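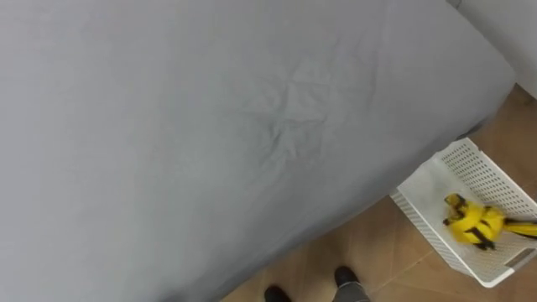 10/4/20

I have been a bad sleeper since I was a teenager, and for a long time I thought this is simply how I am made. Some people are tall, some people sing well, I lie awake at three in the morning and think about an email. This summer, after we moved from Durninell to Utness, it became so bad that I decided to do something about it, and I promised to write down the result for the two or three readers who asked.

The first thing I did was to keep a sleep diary. It is a very boring document. Every morning I wrote when I went to bed, when I think I fell asleep, how many times I woke up, and when I got up for real. I did it for 100 nights, starting in July. I missed 5 of them, mostly when we were visiting family in Hilham, where I slept on a sofa and did not want to know the numbers.

What surprised me most was how much time I spent in bed without sleeping. I went up at ten because I was tired, then I read, then I looked at my phone, then I was worried that I was not asleep yet. On the worst night I counted it together and got 270 minutes awake. That is a whole evening! I could have watched two films and eaten something.

So I started to go to bed later. This sounds wrong when you are tired, and the first two weeks were really terrible. I chose midnight, and I got up at six hours after that, no matter what kind of night it was. I was not nice to live with. I put salt in my coffee one morning and drank half of it before I noticed.

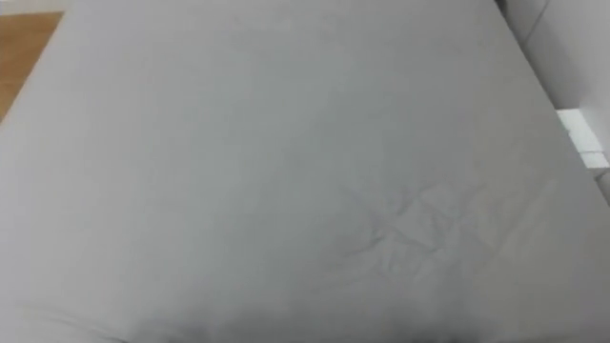
By the third week I fell asleep faster, and this is the part I still find strange, because I had changed nothing else. I drank the same tea. The same neighbor came home late and closed the same car door. But the nights had become one piece again, with maybe one short break in the middle, and when I woke up I did not look at the clock. I had turned it to the wall. I recommend this to everybody, it costs nothing.

Then I moved the bedtime earlier, a quarter of an hour at a time. I was impatient and once I moved it a full hour, and I paid for it with three bad nights. Now I am at eleven and I think I will stay there.

I also tried some things which did not help me. Warm milk only made me get up again, for the usual reason. A recording of rain was pleasant but I started to listen for the place where it repeats - and of course when I found it I could not stop hearing it. I bought a pillow from Amato, which was expensive and smelled like a new car, and after a month I went back to my old flat one. Perhaps it is a good pillow for another neck.

Coffee was the hardest subject. I always said that coffee does nothing to me, I can drink it after dinner like my parents did. When I wrote about this here in the summer, I got more answers than for anything else I have written, and most of them were quite strict with me.

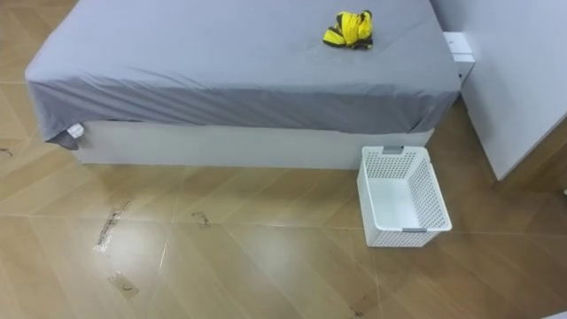

Stop at noon for two weeks and then tell us again that it does nothing, wrote one reader, and added that the headache would be gone by day four. It was gone on day five, so I cannot complain. I did not want it to be true about the coffee, but the diary is clear. On days when I had a cup after lunch, I woke up more in the second half of the night. I now drink two cups before noon and enjoy them much more than the four I had before.

I still have bad nights. Last week there were two in a row, before a dentist appointment, and I felt the old fear coming back, that everything is broken again. I got up, sat in the kitchen with a blanket and a crossword, and went back when my eyes became heavy. The next night was normal.

The diary is finished now and I put it in the drawer with the manuals. If somebody wants the empty page I used, write me and I will send it. It has only 6 columns, and one of them I never filled in.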